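4.2 Evaluation of the Aturell kit on tabletop tasks

We bought the Aturell kit as sold by Illés, without the optional support plan, and set it up in our Trollden lab. Delivery was in May. The kit comes with a task recorder, a policy training service and a library of pretrained skills. Our aim in this section is to report how well the service does what its data sheet says when used by a group that did not build it.

Each task was written as one short sentence, such as "move the bun to the bowl" or "put the spoon on the cloth." We collected 2000 demonstrations over 4 kitchen tasks and uploaded them to the training service. The upload tool rejected 232 of them, mostly for dropped timestamps. The error message gives an episode number but no cause — we had to read the raw logs to find it. Illés changed the message in the release of 19th September, and the results below were all obtained with that release.

Objects were placed by hand before every episode. We did not fix their positions, but we kept them in a loose row so that the layout stayed close to the one used in the Gakville study. Training on the remaining episodes took almost two days of service time. Billing is per job, so a failed job costs the same as a finished one.

Figure 6 gives a typical layout. The bowl is empty, and the bun and lemon slices are on the cutting board with the yellow knife. The mango rests at the corner of the tray, partly over the rim, a placement that the stock grasp skill handled poorly in our runs.
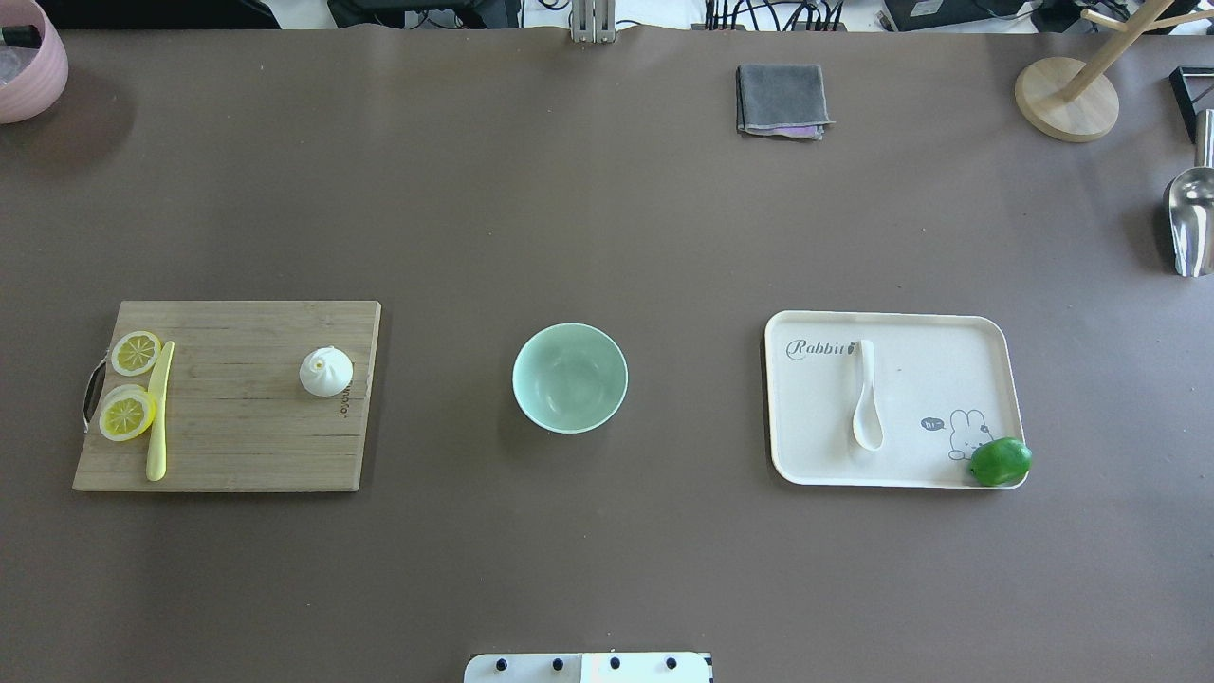
Figure 6. Tabletop layout for the kitchen tasks. Source: authors' own recording, Trollden lab.

Retraining the grasp skill on our own episodes helped with the mango but made the spoon worse. We did not find a setting that worked for both. The spoon is thin and close to the tray in color, and the kit's default object masks often merged the two. Turning masks off is possible only through the configuration file, which the manual does not mention.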